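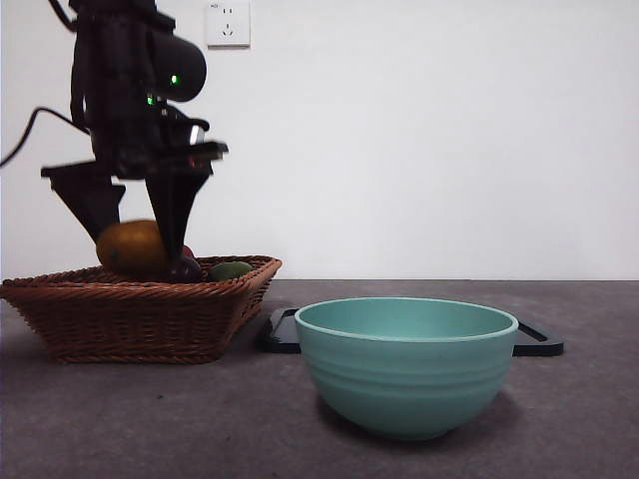 Fruit on the table, June 30, 2021

The fruit basket in the Fustetley kitchen has been used much more since April, and several members have asked me to write a few words on how to keep it in good order. I am glad to do it. I grew up in a house where fruit was always on the table, and my mother had strict opinions on this matter, of which I have kept perhaps one half.

First, the basket. Wicker is a good choice for summer, for the air can pass through the sides and the fruit does not sweat as it does in a plastic bag. Please shake out the crumbs and dry leaves once a week, over the sink. If the wicker becomes sticky, wipe it with a damp cloth and leave it by the open window until it is fully dry. Do not put it in the dishwasher. This happened to our previous basket and the rim opened on one side.

Second, what goes in. Mangoes, plums, oranges, apples and limes can all stay at room temperature for some days. A mango that is still hard should stay out of the fridge until it gives a little under the thumb, and after this it can go in the fridge for a few days more. Plums are the same. Limes are happy in the basket for one week, but then the skin becomes hard and it is difficult to get the juice. Berries and cut fruit must always go in the fridge, in a closed box with a date on it.

Apples make other fruit ripen faster. If you want to eat your mango on Friday, put an apple next to it. If you want to keep it longer, put the apples in a bowl on the table – the green one is a good size – and leave the basket for the rest. I also use this bowl when I sort the fruit. Everything that is ripe goes in the bowl and is eaten first, and what needs more time stays in the basket.

Please do not wash the fruit before you put it away. Wash it when you are going to eat it. I know that some of you prefer to do it all at once after the shopping, but water stays around the stem and there the mould begins. If you find one piece with mould, take it out, look at its neighbours and wipe the place where it was lying.

Gaetano Bellini, who buys for us at the Skidatham market, will bring fruit on two mornings a week during the summer. He says that the mangoes from the Greco stall are the best at present, and a box of 12 costs 13 pounds. If you would like to share a box, write your name on the list by the fridge before the market day. Last time there were more names than mangoes, so please write also how many you want.

For the fruit that has become too soft there is now a box in the freezer, on the lowest shelf. Peel it, remove the stone and cut it in pieces before you add it. We will use it for a cold fruit soup at the Neswood lunch in the second half of the summer. I have a recipe for 19 people and I am still looking for a large pot with a lid. If you have one at home, please leave me a note in the kitchen.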